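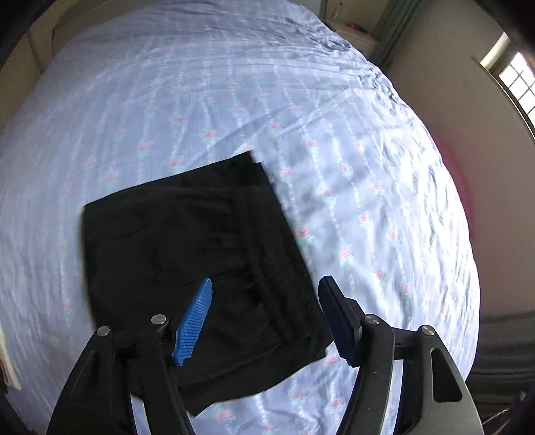 Does the Letota bedspread need ironing after a wash?
Mine never gets ironed. A good shake, then over the airer for the afternoon.

I bought it in August for 35 pounds, down from 55, and I've been really pleased with it (bar one grumble). It's the pale blue and white one with stripes of little pink roses running up the bed, very granny's spare room, and I love it! The weave has a faint texture to it and the cotton feels soft without being flimsy. It does rumple, mind. I fold all my washing on the bed, and by the time the black elasticated things are in a pile there are creases everywhere. A quick tug at the corners sorts most of it.

My grumble is fluff – dark clothes leave bits on the pale parts and I'm forever at it with the lint roller. Washes well at 30 though, and the pink hasn't faded. I'd buy the green one too if they ever get it back in.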